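Fewer demonstrations, same task

Fuad Assefa and I have spent May on one question: does the mug policy need all 3383 demonstrations? We trained it again on 626, picked for variety in the arm's starting pose.
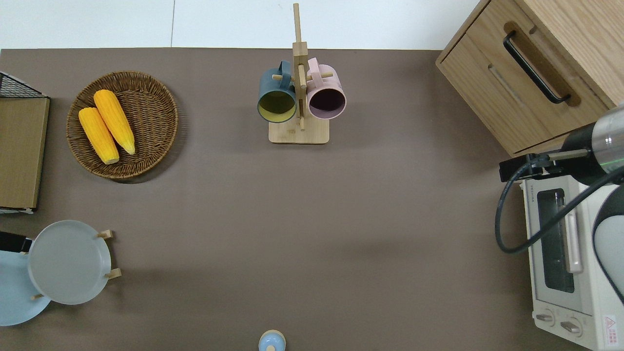 What we got

The small set lost three points of success on the mug tree. Training went from 19 hours to an afternoon – a trade I'll take.

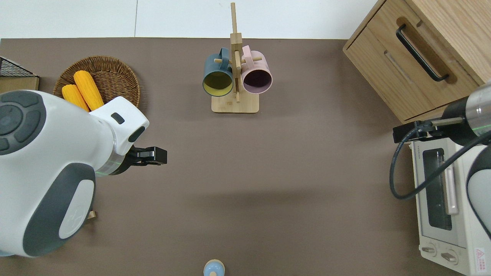 Handles are still the weak spot, and Fuad thinks the depth input is to blame. I'm less sure. We rerun it on Friday with depth switched off.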